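Quick one on getting tea and coffee stains out of mugs, teapots and the odd thermos. Wrote most of this for Oranuch Rungrueang who asked me at Corkley and then three other people asked the same thing, so it's going up here. Skip to whichever bit you need.

## What you need

- bicarb soda (the big box, not the little tin)
- white vinegar, the cheap stuff
- a soft cloth and an old toothbrush
- a bottle brush if you're doing a thermos
- table salt
- a bowl big enough to sink a mug in
- hot water, kettle is fine

Optional: denture tablets. More on those further down.

Things to leave in the cupboard: steel wool, the green side of the sponge, bleach. Steel wool will leave grey marks on glaze that look worse than the tea did. I've done it. Whole shelf of them.

## Work out what kind of stain you've got

Brown film all round the inside, feels slightly rough or tacky: tea tannin. Easy.

Darker ring near the top, sometimes a couple of rings: coffee, usually somebody who leaves half a cup sitting on the desk until 3 in the afternoon. Also easy, takes longer.

White chalky crust: not a stain at all, it's scale from hard water. Bicarb does nothing much to it. You want vinegar.

Fine grey lines like pencil scribble: metal marks from spoons. Different job, see below.

Thin brown lines that run like a road map and don't shift whatever you do: crazing. The glaze has cracked and the tea's gone in underneath. You can lighten it, you won't get rid of it. I'd stop drinking out of that one and put pens in it.

## The basic method, tea and coffee

1. Rinse the mug. Leave it damp, don't dry it.
2. Heaped teaspoon of bicarb in the bottom. Few drops of water. Stir with a finger until it's like toothpaste.
3. Rub it round the inside with the cloth. Go in circles, light pressure. Let the powder do it.
4. Leave it ten minutes if it's a bad one.
5. Rub again, rinse, look.
6. Do it again if you have to. Bad ones take two goes.
7. Wash as normal with dish soap. Bicarb leaves a dusty taste if you don't.

Thats the whole thing for most mugs. Five minutes. Gaetano Fiore swears by salt and a cut lemon instead, and it does work, but salt is coarser so I only use it on plain heavy stuff with a thick glaze. And who has a lemon going spare.

Don't mix the bicarb and the vinegar together in the mug. Looks impressive, lots of fizz, and then what you've got is slightly salty water. Use one, rinse, then use the other if you still need it.

## The soak, for when you've let it go

For a mug that's properly brown all the way down, or a lot of them at once (office kitchen, I'm looking at you).

- two tablespoons of bicarb in the bowl
- top up with hot water, not boiling
- mugs in on their sides so they fill up and there's no air pocket
- leave an hour, or overnight if you forget, no harm done
- cloth round the inside, most of it wipes straight off

Not boiling because a cold mug straight into boiling water can crack, specially handmade ones. Run it under the hot tap first if the kitchen's cold. August in my kitchen, everything's cold.

Gold rims and any transfer that looks like it's sitting on top of the glaze — keep those out of the long soak. Ten minutes max, then by hand.

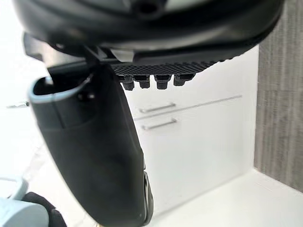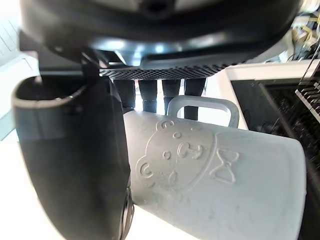
Raised patterns need their own bit of attention, and they get missed. Drips run down the outside, sit in the grooves and go dark, and a flat cloth goes straight over the top of them. Toothbrush is the thing. Take a grey mug with an embossed bear on it, bow tie and all: you'd want to run the bristles round the edge of each ear, round the eyes, along the lines of the nose and mouth, then in and around the knot of the bow. Same bicarb paste, bit wetter so it gets down into the corners. Short strokes, don't scrub. Rinse under a running tap and brush again while the water's going over it, otherwise the paste dries white in all the creases and you'll be picking it out with a toothpick. Then do where the handle joins the body, top and bottom. Everybody skips that and it's always filthy.

## Spoon marks

Grey scratchy lines on the inside, worst at the bottom. They look like scratches but mostly they're metal that's rubbed off the spoon onto the glaze. So they come off.

Bicarb paste might do it, try that first. If not, a mild cream cleanser, the kind that says it's ok for ceramic on the label. Pea sized blob, damp cloth, small circles. Stubborn ones need a couple of minutes. Rinse really well, then rinse agian, you're going to be drinking out of it.

If you can catch the line with your fingernail it's a real scratch and that's that.

## Scale

Vinegar and hot water, half and half, fill the mug to over the crust line. Half an hour. Tip out, brush, rinse. Thick crust gets a second fill with straight vinegar.

Don't leave vinegar in anything with a metallic trim, and don't leave it sitting for days in anything. Half an hour, come back, look at it.

Kettle's probably scaled up too if your mugs are. Do that at the same time, boil it twice with clean water after or your next cuppa tastes like chips.

## Teapots

Argument every time. Some people never wash the inside of a teapot, they reckon the brown adds flavour. I wash mine. If you like it brown leave it brown, it's your tea.

For glazed china: two tablespoons bicarb, fill with hot water right up so it goes into the spout, lid off, overnight. Morning, pour it out through the spout. Then a thin bottle brush or a pipe cleaner up the spout from the outside. Rinse until the water's clear from both ends.

For unglazed clay: plain hot water only, nothing else, no soap. The clay soaks it up and you'll taste it for weeks.

Silver or plated: not covering that here, I've wrecked one and I'm not qualified.

My old brown one came from the second hand table at Sanna with 1806 painted on the bottom. It is not from 1806. Cleaned up well though, took three overnight soaks before the strainer holes were clear. Poke each hole from the inside with a toothpick if yours are blocked, then flush it.

## Thermos and travel cups

Steel inside: a tablespoon of bicarb, hot water to the top, **lid off**. Don't screw the lid on, pressure builds up and you get it in the face. Leave a couple of hours, bottle brush, rinse.

Denture tablets are good here. One tablet, warm water, leave it as long as the packet says. Gets right down the bottom where the brush won't go. Rinse three or four times.

Lids are where the smell lives. Pull the rubber ring out (butter knife, gently, blunt side), wash it separately, toothbrush round the groove it came out of. Let everything dry completely before it goes back together. My Girell cup has two rings and it took me a year to find the second one. Grim.

No dishwasher for vacuum flasks unless the bottom says so.

## Keeping them clean

- rinse straight after, even just a swish of cold water. Does more than anything else on this page
- don't leave the teabag sitting in the mug
- milk in tea means less stain, black tea is the worst
- quick bicarb wipe once a week if you drink a lot of it
- dishwasher won't shift old tannin, it sort of bakes it on. Wipe first, then load

## Few questions I keep getting

**Can I use toothpaste?** Plain white paste, yes, in a pinch. Works like a mild scourer. Tastes minty for days.

**Bleach?** No. It gets into crazing and any unglazed foot ring and you can't be sure it's all out.

**Will baking powder do?** Not really. It's got other stuff in it, including starch usually, so you get a gluey mess. Bicarb or baking soda, same thing, different name on the box.

**Stain on the unglazed ring underneath?** Damp the ring, bit of dry bicarb on the toothbrush, quick scrub. It'll come up a bit lighter. Dry it upside down on a rack so it doesn't go musty.

**How hot is hot?** Tap hot is fine for mugs. If you're the thermometer type, 70 degrees is plenty.

**Glass mugs?** Same as above, soft cloth only. Glass shows every mark. Finish with a vinegar rinse and dry with a tea towel or it'll spot.

Will add the bit about enamel camping mugs when I've had a proper go at the ones in the shed. Chipped ones rust so it's a different routine, mostly keeping them dry.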